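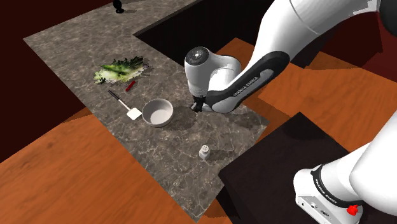
Marble is for people who don't cook, one reply to our questionnaire said, and the same reply went on to admit to owning two slabs of it and cooking every night. We got 263 replies in all, and that one sums up the mood better than the charts do.

Kitchen Acids and Polished Stone: A Home Test
Student project report, spring term, Plundunport

Background

Our group wanted to know how quickly ordinary food damages a polished marble surface, and whether a sealer makes any difference. The original plan was to compare marble, granite, quartz and tile. Then we priced the tile saw.

Marble is mostly calcium carbonate, and calcium carbonate reacts with acid. The acid eats a very thin layer of the polish and leaves a dull patch, called an etch. A stain is something else: color soaking into the pores of the stone. Most of the people who answered our questionnaire used the two words as if they meant the same thing, and so did we until the second week. Our first set of notes is therefore of limited use, and we have left it out.

Materials

The Carvalho stone yard let us have 17 offcuts of polished marble from the scrap bin, on the condition that we carried them ourselves. They were all different sizes. We drew a pencil grid on each one and gave every liquid its own square. The liquids were lemon juice, white vinegar, red wine, cola, tomato sauce, black coffee, olive oil and tap water. Zuva, the cafe across from campus, donated the coffee, which was whatever had been on the burner since morning, and so is probably a fair model of student coffee in general.

Half of the lemon squares were sealed beforehand with Rilteline, a wipe-on sealer. The label asks for two coats. We gave it two coats. This is the only part of the project where everyone in the group followed the instructions.

Method

A teaspoon of each liquid was put on its square and left for one minute, ten minutes, an hour or overnight. It was then blotted, rinsed with tap water and dried with a paper towel. We judged the damage by holding the offcut up to a desk lamp and tilting it until the shine either broke up or didn't. Each square got a score from 0 (no change) to 3 (you could see it from the doorway).

We know this is not a gloss meter. We asked about a gloss meter.

To keep things fair, the person scoring wasn't told which square had held which liquid. This worked well for the clear liquids. It worked less well for tomato sauce, which still smelled like tomato sauce.

Results

Lemon juice left a visible etch after one minute on every unsealed square. Vinegar needed longer but caught up by the hour mark. Cola surprised us by being worse than wine at ten minutes, though the wine left color behind as well, so in a kitchen you would probably be angrier about the wine. Tomato sauce made dull patches with lumpy edges, matching the lumps.

Coffee scored low for etching and high for staining. Olive oil didn't etch at all and left a dark spot that we are still watching. Tap water did nothing, apart from one square that scored a 1. We believe that was a thumbprint, but the rules we had agreed on in February said no rescoring, so it stays in the table.

The sealed squares are where it gets awkward. We had expected Rilteline to protect the stone from lemon juice, and had already written a sentence saying that it did. The lemon squares etched anyway, at the same scores as the unsealed ones. Reading the label again, we found that it promises help with stains and says nothing whatsoever about acid. We had not tested sealed stone against coffee or oil, where a difference might have shown up.

The questionnaire

People were asked what their counters were made of, what had damaged them, and whether they would choose the same material again. Over half of those with marble named citrus or wine. Several blamed a relative. The marble owners mostly said they would buy it again, often right after a long paragraph about everything that had gone wrong with it, and we don't have a column for that.

Problems and next steps

The offcuts came from different slabs, and we can't say whether the gray ones really marked less or only hid it better. Our lamp was replaced halfway through with a brighter lamp. Anyone repeating this should seal some squares for the oil and coffee as well, use pieces cut from a single slab, and do the overnight samples somewhere other than a shared kitchen, where three of ours were wiped clean by a roommate and one was used as a coaster.

The remaining offcuts are in a box under the sink in the materials lab. They are heavier than the box suggests.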